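# A Shorter Road to the Clinic

*How a rural fertility service is rethinking where treatment takes place*

For many years, patients in the Iltham valley who needed fertility treatment began their day before sunrise. The nearest licensed center was in Getwood, a drive of two hours in good weather, and a single course of treatment could require as many as 11 visits. Patients used up vacation days on blood draws that took a few minutes. Some kept their treatment private at work and had to explain a long series of absences.

The Waaka Center for Reproductive Medicine opened its Iltham satellite clinic in January. The new site offers consultations, ultrasound monitoring, blood testing, and nurse-led teaching, while egg collection and embryo transfer remain at the main center in Getwood.

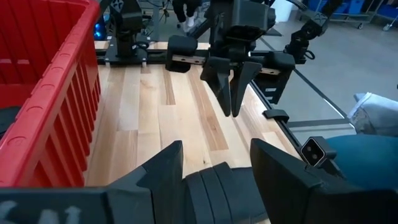
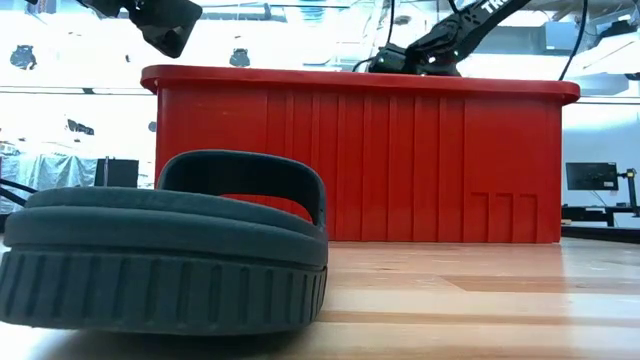
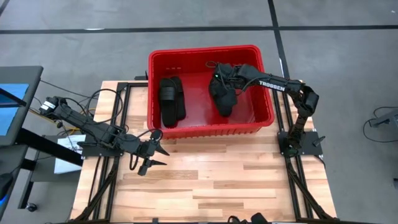
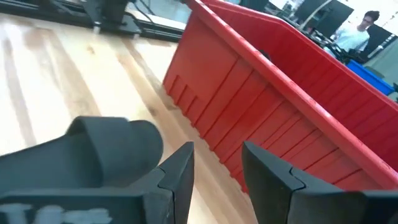

## What the satellite clinic does

In vitro fertilization is often described as a single procedure. In practice it is a sequence of small steps spread over several weeks, and most of those steps do not need an operating room or an embryology laboratory. During ovarian stimulation, a patient takes daily hormone injections and returns at intervals so that the clinical team can measure the growth of the follicles. Doses are adjusted according to the results, and the timing of egg collection depends on them.

At Iltham, monitoring appointments begin at 7 a.m. Blood samples leave by courier at midmorning, and results are reviewed by the medical team in Getwood the same afternoon. Patients receive a telephone call before the end of the day with their instructions for the evening's medication.

The clinic has 2 scanning rooms, a consultation suite, and a small room set aside for private conversation. The last of these was added to the plans after former patients were invited to comment on the design. Several had received difficult news in a corridor or a parking lot, and they asked that a door be available.

## Measuring the burden of travel

Before committing to the site, the center surveyed patients who had been treated over the preceding years. It received 1,088 completed responses. Travel was named more often than any other practical difficulty, ahead of the storage of medication and the scheduling of injections. A number of respondents reported that they had delayed a first consultation on account of distance alone.

Delay matters in this field. Fertility declines with age, and the decline becomes steeper in the later thirties. A couple who postpone an initial assessment may find that the options open to them have narrowed. The center now encourages patients to seek advice after a year of trying to conceive, or after six months if the female partner is 35 or older.

## Shared records, one care team

Dividing treatment between locations carries risks of its own. A scan measurement entered late, or an instruction given twice, can affect the outcome of a cycle. The center addressed this by adopting Putix, a scheduling and records system that allows staff at both sites to work from the same chart. Each patient is also assigned a named nurse coordinator, who remains the point of contact from the first consultation until the pregnancy test and, where treatment succeeds, through the early scans.

Nurses rotate between the sites. A patient who arrives in Getwood for egg collection will usually recognize at least one member of the team, and staff consider this continuity as important as the equipment.

## Support outside the treatment room

Counseling is offered to every patient, in person or by video, and is not limited to those whose treatment has been unsuccessful. An evening discussion group meets at Iltham each month, with places for 20 people. Partners are welcome, as are those who have stopped treatment or have not decided whether to begin.

The center intends to add semen analysis to the services available at Iltham once the necessary laboratory space has been fitted out. A decision on weekend appointments will follow a review of the clinic's first year. Referrals are accepted from family physicians throughout the valley, and patients may also contact the clinic directly to arrange a first consultation.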